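Cell practice for PC assembly and teardown – draft rules for comment

ottmar_hinrichs
Posting the working draft of our bench rules here before it goes into the Orside handbook. It covers robot work on open desktop towers: CPU, memory, and 3.5-inch drive handling with a single arm. The general cell safety rules are in a separate document and I do not want to reopen those. Comments on wording are welcome, comments on substance more so.

Section 1. Case placement
1.1 The tower lies on its side with the side panel off and the interior facing up.
1.2 The case sits square to the table slots. Check by eye against the nearest rail, then run the corner touch-off.
1.3 Slot cover brackets that stick out past the case outline are entered in the collision model. A bounding box of the case alone is not accepted.
1.4 Loose cables inside the case are photographed before the first motion and again after any manual intervention.
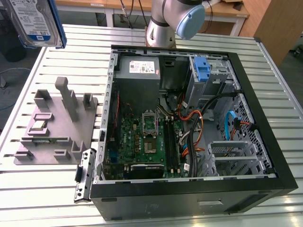

Section 2. Parts fixture
2.1 Every part the arm is to pick has a fixed seat on the fixture. No part is laid directly on the table.
2.2 Memory goes in the long groove, CPU in the square slot. The seats are not interchangeable.
2.3 The tall post is treated as an obstacle at all times, including in slow mode.
2.4 The fixture is re-taught if it has been lifted, even if it went back in the same place.

Section 3. Socket
3.1 With the load plate open, the approach to the socket is vertical for the last 60 mm.
3.2 No cable may cross the socket area. If one does, stop and move it by hand.
3.3 The arm does not carry any part over an open socket.

Section 4. Drives
4.1 The drive is held with its label readable to the fixed camera.
4.2 Transit speed with a drive in hand is limited to 80 mm/s inside the case outline.

tarn_fell
Mostly sensible. I disagree with 3.3 as written. On a tower lying down, the drive bays are at one side and the socket at the other, and depending on where your arm is mounted you may have no sane path that avoids the board. We run a Gandero arm from the far side of the table and would break 3.3 on every cycle. A minimum height would do the same job.

ottmar_hinrichs
What height would you propose? The rule is there for dropped parts. A drive dropped from higher up does more harm to the contacts, so a minimum height does nothing for the case I care about.

tarn_fell
Then ask for grip monitoring plus a minimum height. A flat ban will be ignored by anyone whose layout does not allow it, and a rule that is ignored weakens the ones next to it.

kuhlmann_bench
Agree with Ottmar on this one. We had a ban at Kuhlmann and it forced people to move the fixture to the correct side, which took an afternoon. If the CPU is still in the tray there is nothing covering the contacts. Could you instead change the order, so that the CPU goes in before any drive work starts? Then 3.3 rarely matters.

ottmar_hinrichs
Order of work is set by the job sheet and we sometimes get drive-first jobs. I can add it as a recommendation.

pleck
Question on 4.1. Why the label? Our drives are identified by scan at intake, so having the label towards the camera restricts the wrist for no gain. Half of the collisions we log come from awkward wrist poses, and I would rather have the freedom.

ottmar_hinrichs
Intake scan tells you what was supposed to be picked. The label in view tells you what was picked. Compare the capacity marking below with the job sheet and you have a second check that costs nothing.
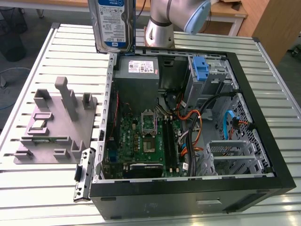 Photo: O. Hinrichs, Orside bench, fixed camera

pleck
Fine, but "readable" needs a definition. I can make out 1.5TB near the bottom of the label. I would not want to read a serial number off that. Either say that capacity must be legible, or specify the camera.

ottmar_hinrichs
Accepted. 4.1 will say "capacity marking legible in the fixed camera view before the drive enters the case outline". Serial numbers stay with the scanner.

nine_axis
Two points on cables.

First, 1.4 asks for photographs but does not say what anyone is meant to do with them. The drive bay side is where it gets difficult: thick black cable, power leads and a blue SATA cable hanging in a loop by the perforated wall. None of that is in a CAD model and it will be different in the next case. A photograph on file does not stop the gripper catching it.

Second, 3.2 covers the socket but there is nothing for the memory slots. The same rule should apply there.

ottmar_hinrichs
Second point accepted, I will extend 3.2 to the memory slots. On the first, the intention was that the operator compares the two photographs and signs. I left out the signing. Would a keep-out volume over the cable area be workable for you?

nine_axis
Workable if it is drawn by hand per case. We tried generating it from depth data and thin wires were missed too often. Up to 3 minutes per case when drawn by hand, which is acceptable for teardown and probably not for a line.

tarn_fell
It would not be acceptable for us. We tie the cables back first with reusable straps and check the result against a template – dull work, but it removes the variation instead of modelling it. I would put strapping as the default and the keep-out volume as the alternative.

kuhlmann_bench
Strapping changes the case from how it was received. On warranty returns we are not allowed to do that. Please keep both options with equal standing.

ottmar_hinrichs
Both options, equal standing, choice recorded on the job sheet.

pleck
One more on 2.4. Re-teaching after every lift is heavy-handed if the fixture is dowelled. Ours repeats well within tolerance. Is yours just resting on the table?

ottmar_hinrichs
It rests flat on the rails in the current setup. I will write 2.4 so that a located fixture needs only a single check point, and an unlocated one needs the full re-teach.

pleck
Good, no further objection.

ottmar_hinrichs
Revised draft is in the shared folder as Workero note 2434, dated December 13, 2022. Changes so far: 1.4 with signature and the two cable options, 2.4 split, 3.2 extended, 4.1 reworded. 3.3 is unchanged for now and marked as disputed.

tarn_fell
Still against 3.3. I will send you our drop test procedure and you can decide whether grip monitoring is enough for an exemption.

kuhlmann_bench
If there is to be an exemption, please require a socket cover during transit. We have some that clip over the frame with the plate open and the arm can place them.

tarn_fell
I could live with that. Send me the drawing.

Contact the moderators | Forum rules | Copyright of posts remains with their authors | Back to top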